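Tarigan Play Kitchen Set — User Guide
Section 6: Laying out, sorting and putting away the pieces

Please read this section before the first use of the set. It explains how to spread the pieces on a table, how to sort them and how to return them to the storage box. The table should have a smooth, flat top and should be wiped before you begin.
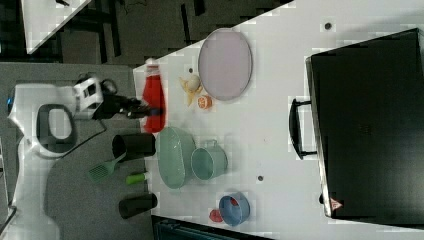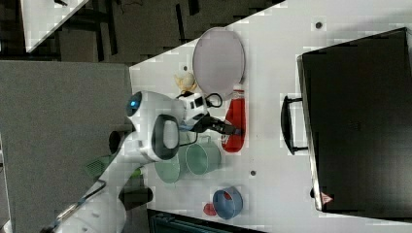
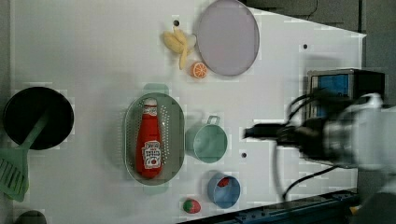 Bottle, plate and blue bowl on the white table.

Can I use the plate and the bowl for real food?

The pieces of this set are made for play only. Please do not serve real food or drinks in them, and do not put them in the oven, the microwave or on a hot hob.

6.1 Before you start

You need a free table, a soft dry cloth, a second cloth which is slightly damp, and the storage box with its lid. If your table has holes for cables or for screws, keep the smallest pieces away from them. The strawberry can be difficult to find again once it has rolled to the floor.

CAUTION: Small pieces are not suitable for children under three years. Keep the strawberry and the fruit slices out of their reach also during the sorting.

6.2 Laying out the pieces

1. Put the storage box on a chair or on the floor beside you. Do not put it on the table, you will need the space.

2. Take out the plate first and lay it flat, at the far side of the table.

3. Take out the bowl and the cups. At this moment it is not important if they stand or lie on the side.

4. Take out the bottle. Check that the cap is closed with your fingers. Do not use a tool for this.

5. Take out the fruits. The banana has a peel which opens. Leave it as it is for now, you will close it in step 4 of part 6.4.

6. Look inside the box again. Thin pieces, for example the spatula, like to stay against the wall of the box.

NOTE: Do not turn the box upside down to empty it. The pan is heavier than the other pieces and can scratch them when it falls.

6.3 Sorting

Make three groups on the table and leave the width of one hand between them.

Group A — pieces for serving: plate, bowl, cups.
Group B — pieces for cooking: pan, colander, spatula.
Group C — food: fruits and bottle.

1. Start with Group A. Move each piece with two hands if a child is helping, so the child can see how it is done.

2. Continue with Group B. If something is lying in the colander, take it out and put it in its own group.

3. Finish with Group C. Look inside the bowl and under its rim, small fruits are easily missed there.

4. Wipe every piece with the damp cloth and then with the dry one. For the holes of the colander you can use a soft brush.

CAUTION: Do not use bleach, alcohol or a rough sponge. The colour of the lighter pieces may become dull, and this is not covered by the guarantee.

6.4 Putting away

1. Lay the pan on the bottom of the box, with the inside up.

2. Put the colander in the pan. If it does not sit flat, turn it until the handles point to the short sides of the box.

3. Place the bowl in the colander, and the cups beside it with the handles to the middle. Do not push one cup into the other with force — they can become stuck.

4. Close the peel of the banana. Put the small fruits in the bowl, and the bigger ones around it.

5. Lay the bottle along the long side of the box, and the spatula next to it.

6. Put the plate on top, with the rim down. It keeps the other pieces in their place.

7. Close the lid. If it does not close, the plate is probably lying on a cup handle. Lift it and repeat step 3.

NOTE: Keep the box in a dry room, away from the radiator and from strong sun. Do not stand heavy things on the lid.

6.5 If a piece is missing or damaged

Look first at the floor below the table and between the cloths. If you do not find the piece, you can order it from our shop in Skiledstead. Please write the number 2185 on your order, this is the number of the complete set. The bowl alone has the number 232, and the plate alone has the number 700. For all the other pieces, write the name as it is used in part 6.3.

A piece with a crack or a sharp edge must not be used again. Do not repair it with glue. Put it aside and write to Nuria Cifuentes at the spare parts desk, with a short explanation of where the damage is. You do not have to send the piece back unless we ask for it.

Sets bought before October have a different lid. It closes with two clips, and the clips must be pressed at the same time.

Text revised 20/07/2026 by Ramiro Valcárcel. Continue with Section 7, Care of the storage box.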